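Simulation week at robotics club

Hanna Marciniak and I are still on the kitchen task for the November meet. The arm has to take hold of a salt shaker, lift it, and set it down by the bowl. We do it all in the simulator for now — our turn on the real arm isn't until fall.
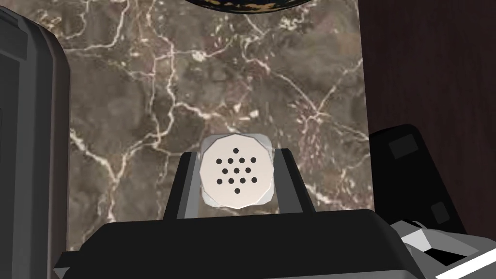

I changed the finger speed on Thursday and started a new batch of 3000 runs on the club computer. Nikola wants the grip force left alone until we see those numbers. Fine with me. Hanna is rewriting the part that picks the approach angle, and she has two versions to compare.

Next meeting is at 5, same room.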